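Why Are Some Bags Full of Holes?

Reading time: 2 minutes

Some bags are made of net. You may have one at home for toys, craft things or swimming gear. The cloth is called mesh, and it is full of tiny holes.

Mesh is light, and it lets air through. It also lets you see in. If you want a small box from the bottom of the bag, you can spot it before you reach for it.
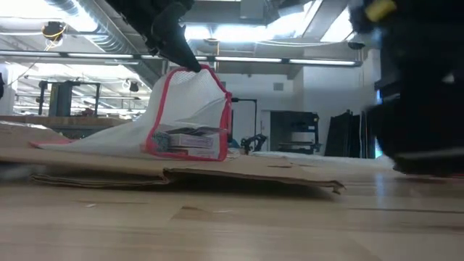

Mesh does have a weak place — its edge. Cut a piece of net with scissors and the threads can start to come apart. So the people who make bags fold a strip of stronger cloth over the edge and sew it down. The strip is called binding. It is often a bright color, so you can find the opening quickly.

Some bags and covers also have a little metal ring set into the edge. It is called a grommet. A grommet goes around a hole and stops the cloth from tearing when you hang it on a hook or pull a string through it.
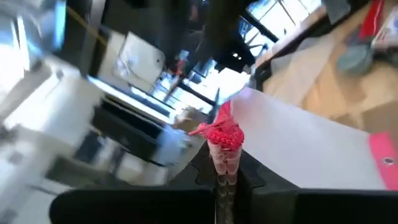
Sérgio Neves sews bags in a small workshop called Pollodetti. He can bind the edge of a small bag in 15 minutes. His first one, made in July when he was 11, took him all afternoon, and the binding came off the next day.

Not everything should go loose into a net bag. Pencils poke through the holes. Beads fall out. Put small things in a box first, and then put the box in the bag.

Sharp tools need even more care. A utility knife is a cutting tool for grown-ups. Many of them have a slider that you push with your thumb. Push it one way and the blade comes out. Pull it back and the blade hides inside the handle.
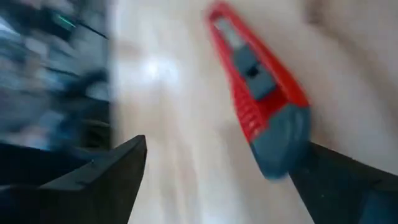
If you find a knife like that on a table, leave it where it is and tell an adult, even if you can't see the blade. Adults should slide the blade all the way in and keep the knife in a drawer or a hard case. A blade can cut straight through mesh.

To look after a net bag, empty it now and then and shake out the dust. Check the binding for loose threads. If you find one, don't pull it. Ask someone to help you snip it.

Last updated: September 6, 2023
70 shares | 11 comments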